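Cómo filtrar demostraciones con cámara de cabeza y cámaras de muñeca

Proyecto Ivau, laboratorio de Hondville
Última actualización: 3 de noviembre de 2025

Esta guía recoge el procedimiento que seguimos para limpiar un conjunto de demostraciones de manipulación antes de entrenar una política. Se aplica a grabaciones con una cámara de cabeza y una cámara en cada muñeca. En abril partimos de 1619 episodios y nos quedamos con 1071.

Qué hace falta

Los episodios en bruto, con las marcas de tiempo de cada cámara.
Las posiciones articulares de brazos y manos, registradas con el mismo reloj.
Drakside, nuestro visor de episodios, u otro que permita ver varios flujos a la vez y avanzar cuadro a cuadro.
Espacio en disco para una copia completa. El filtrado se hace siempre sobre la copia.

Paso 1. Alinear los flujos

Tome la cámara de cabeza como referencia. Para cada uno de sus cuadros, busque el cuadro más próximo en el tiempo de cada muñeca y la lectura articular más próxima. Si la diferencia supera 2 periodos de cuadro, marque el instante como no alineado. No interpole imágenes. Las lecturas articulares sí se pueden interpolar linealmente.

Guarde el desfase medio de cada cámara en los metadatos del episodio. Un desfase constante se corrige restándolo. Si crece a lo largo del episodio suele haber cuadros perdidos, y conviene revisar el registro de captura antes de seguir.

Paso 2. Descartar los episodios incompletos

Elimine los episodios en los que falte una cámara durante más de un segundo, los que no tengan lecturas de una de las manos y los que terminen con una parada de emergencia. Este paso es automático. El script deja una lista con el motivo de cada descarte — consérvela, porque hará falta al comparar versiones del conjunto.

Paso 3. Revisar qué aporta cada vista

La cámara de cabeza sirve para situar los objetos y las dos manos. Las de muñeca dan detalle a corta distancia, pero pasan buena parte del tiempo ocupadas por la propia mano o por una superficie muy próxima. Abra el episodio en el visor y recorra las vistas una por una.
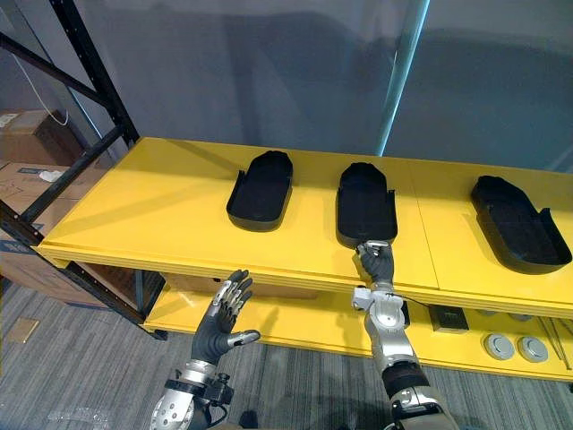
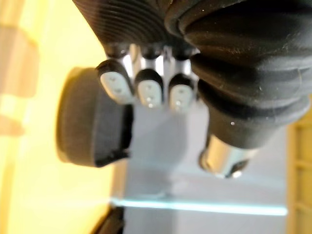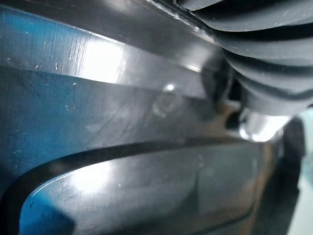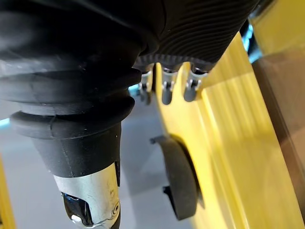

La primera vista es de la cámara de cabeza, con la mano derecha en la punta de la bandeja central; las otras tres son de cámaras de muñeca.

Asigne a cada tramo de muñeca una de estas etiquetas:

útil: se distinguen las puntas de los dedos y lo que tienen cerca, como en la segunda vista.
superficie: un plano muy cercano llena casi todo el cuadro y no hay dedos reconocibles. Es el caso de la tercera.
parcial: la mano tapa una parte grande, pero queda entorno suficiente para orientarse. La cuarta, con la rueda y la estructura amarilla a la derecha, entra aquí.

Un tramo etiquetado como superficie no se elimina por sí solo. El brazo que espera también forma parte de la demostración, y si se quitan esos cuadros la política no aprende a mantenerlo quieto. Lo que se hace es enmascarar la imagen de esa muñeca y conservar las lecturas articulares.

Paso 4. Buscar contactos dudosos

En la vista de cabeza no siempre se aprecia si los dedos han cerrado sobre el borde de una pieza. Compare la apertura de la mano con la orden enviada. Cuando la orden sigue cerrando y la apertura deja de cambiar, marque un contacto probable y compruébelo en la vista de muñeca. Con bandejas de borde levantado el umbral tiene que ser más bajo que con cajas. El nuestro está en el archivo de configuración, en la sección Zanetti, que es el nombre de la tarea de bandejas.

Las piezas negras mates dan problemas si se usa un detector de contactos basado en imagen. Los dedos también son oscuros y el contorno se pierde. En esa tarea usamos solo las señales articulares y dejamos la imagen para la comprobación manual.

Paso 5. Revisión por pares

Cada episodio dudoso lo miran 2 personas por separado. Si no coinciden, se descarta. Probamos a resolver los desacuerdos hablando y tardábamos demasiado para lo que se recuperaba.

Paso 6. Exportar

Exporte los episodios aceptados con sus máscaras, etiquetas y desfases. Anote la versión del script y la del archivo de configuración.

Problemas frecuentes

Las vistas de muñeca aparecen cambiadas. Mueva un solo brazo durante la calibración y compruebe qué flujo cambia.

Hay reflejos fuertes en superficies brillantes. Fije la exposición antes de grabar — corregirla después no recupera las zonas quemadas.

El visor va lento con las tres cámaras. Genere copias de baja resolución para la revisión y exporte desde los originales.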